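Bandejas de servicio: el borde, la tinta y el plato

22 de septiembre de 2019

El responsable de menaje de Iduretti recibe con la mesa despejada a medias. Lleva once años comprando vajilla para comedores y cafeterías, y de las bandejas habla en términos de radio, apoyo y fricción. «La bandeja rectangular de esquina redondeada se limpia mejor. En el ángulo vivo la bayeta no entra», explica.

El modelo beige con dibujos de conejo se compró para el comedor de la sede de Manzano. El primer pedido fue de 200 unidades; el actual supera las 2000. 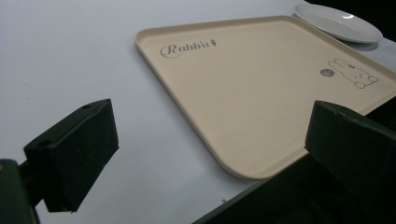

Sobre el borde es tajante: «Tiene que ser bajo. Si sube demasiado, el plato se levanta con dificultad y el usuario lo inclina. Si no existe, el plato resbala al girar el cuerpo». El acabado mate lo considera una decisión práctica, ya que el brillo delata antes las rayas del cubierto.

La gráfica le interesa menos, aunque reconoce que condiciona el uso. «Con una sola tinta gris sobre crema el desgaste se disimula. Pedimos que el conejo quedara en un lado para que no lo tapara todo el servicio, pero cada cual pone el plato donde quiere». 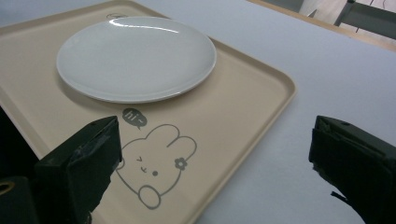 Plato redondo blanco sobre la bandeja beige, con el conejo y su bocadillo «hi~» a la vista.

En cuanto al plato, prefiere cerámica blanca de ala corta. «El ala ancha roba superficie a la bandeja. Yo dejo siempre una banda libre a un lado, para el vaso y el cubierto».

La referencia 2409, de Runton, está en estudio como repuesto. Falta comprobar si apila con las actuales. «Si no encajan los bordes, no la compro».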